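4.2 Interviews on household use

The second strand of fieldwork took us away from the border posts and into people's homes, and it gave us some of the richest material in the whole study. Most work on the trade in wild orchid tubers looks at the sellers. We wanted to know about the buyers – the people who grind the tubers at home for hot milk drinks, puddings and ice cream, and who often have a very clear idea of where a good tuber comes from.

We held 42 interviews in Hillesura and Bernine, all of them in the participant's own home and most in the early evening, when somebody was cooking. Talking at the stove made a great difference. Answers that had been short and guarded in our pilot (which we ran in a rented office, a mistake we'd gladly warn others off) became long, funny and full of detail. People fetched jars, argued with their sisters over recipes, and told us prices going back to their grandparents' time.

Seven households had bought tubers within the past month. Five of these had bought from a travelling seller and two from the covered market at Kadrić, where the trade is supposed to have stopped. None of the seven thought of the purchase as wildlife trade at all. "Wildlife" meant bears, birds of prey and perhaps tortoises. Plants were simply food, and we found this gap between the law and everyday speech in almost every interview.

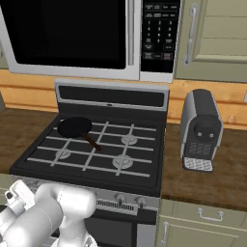

Figure 3. Kitchen setting, computer rendering.

Idris Hughes, reading an early draft, objected that we were making too much of the word. In his view buyers know perfectly well that the tubers are protected, and calling them food is a polite way of closing the subject with a stranger who has a notebook. It's a fair point and we went back to the transcripts with it in mind. Some passages do support him: three participants lowered their voices or changed the subject when permits came up. Many more, though, asked us with real interest what the rules were, and several were upset to learn that each tuber means a plant dug up whole.

That interest is what excites us most. Participants wanted to know which species were scarce, how long a plant takes to flower, and whether the flour sold in packets was any better. One woman in Bernine had begun mixing in cornflour years ago to save money and was delighted to hear it might also spare a meadow. Her neighbours now use the same recipe.

Seizure records can't show any of this. They tell us what was stopped on the road, and they're very useful for that, but demand is made at home and it shifts for reasons such as a wedding, a cold December or a child's cough. Section 4.3 sets the interview answers beside the records from the Luvisa crossing.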